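Chapter 6
Small Things: Sorting and Storing Loose Items

In this chapter you will learn to
- group small items before you put them away
- choose a container that fits the group
- keep a work surface clear from one day to the next

Large items are seldom the problem in a workroom. A chair or a lamp has a place and stays there. Rubber bands, clips, pins and string ends do not. They come in with the mail and the packaging, get set down, and spread.

Waltraud Wiegand ran the supply room at Patia, a mail-order stationery firm, and once had her staff empty every drawer in July. They found 1,239 loose items, and 401 of them were rubber bands. Most could still be used. New ones had been ordered all the same, as the old ones were scattered over so many drawers.

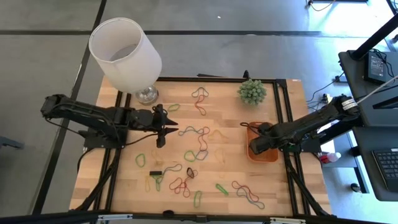
Figure 6.1 Rubber bands in several colors on a wooden tabletop, with an orange basket at the right.

Look at Figure 6.1 before you read on. Bands can be sorted by color or by length. Color is quicker to see, but length is usually more useful, as a person who needs a band wants one that will go around the parcel. Worn or cracked bands should be taken out first.

Next comes the container. A basket or open box works well for items in daily use. A lidded jar is better for spares. Section 6.1 deals with sorting, Section 6.2 with containers, and Section 6.3 with labels.

Key terms: loose item, group, spare, open storage, closed storage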